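The Arm Upstairs

A shared workshop in Findham has spent most of a year teaching a robot to tidy up cups. It is getting there.

The stairs at Ellis Workshop are steep, and the first thing members tell a visitor is how they got the arm up them. It took four people and a borrowed mattress. The second thing they tell a visitor is what the arm cost, and here the accounts differ, but the figure most often heard is roughly $1,000, plus whatever you think a person's evenings are worth.

The members have called it Grimance, after the sound the second joint used to make. The joint has since been greased. The name stuck anyway, and now appears on the sign-up sheet, where Grimance is booked more heavily than the laser cutter and complained about a good deal more than the kiln.

Nothing about the build was planned as a build. Somebody wanted to learn motor control. Somebody else had a box of parts from a label printer. By August there was a wiring diagram on the back of a pizza menu, and it remains the only complete one. The software is called Menititz, and the two members who wrote it can no longer agree on what the name was supposed to mean. It decides where the gripper goes. For the first few weeks it decided, with great confidence, on the floor.

The tidy-up

The task everyone settled on was cups, the see-through plastic kind. This was meant to be the easy choice. A cup weighs next to nothing, costs next to nothing, and bounces. Unfortunately, a see-through cup is also a fine thing to hide from a camera, and early versions of Menititz would reach with real tenderness for a patch of glare.

So the evenings go like this. Cups are set out, some standing and some on their sides, and the arm has a try. Then somebody moves them and it has another. A cup lying down is harder than a cup standing up, and two lying down together are harder still, because the gripper must somehow take one without sending its neighbor on a trip. 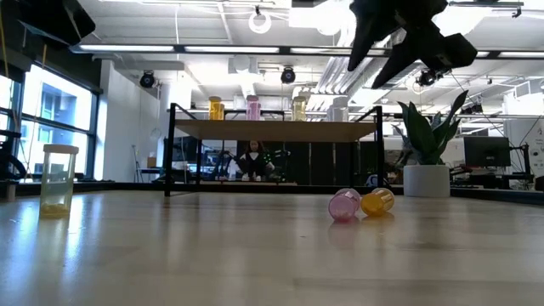 What it's good for

Visitors ask when it will do dishes. The members have a look they give each other at this point. The current ambition is 3 clean pickups in a row with the afternoon sun coming in, a standard most toddlers would meet, though toddlers also need more snacks.

Meanwhile the sign-up sheet is full until the end of the month, and the label printer, which someone would now like back, is still in pieces under the stairs.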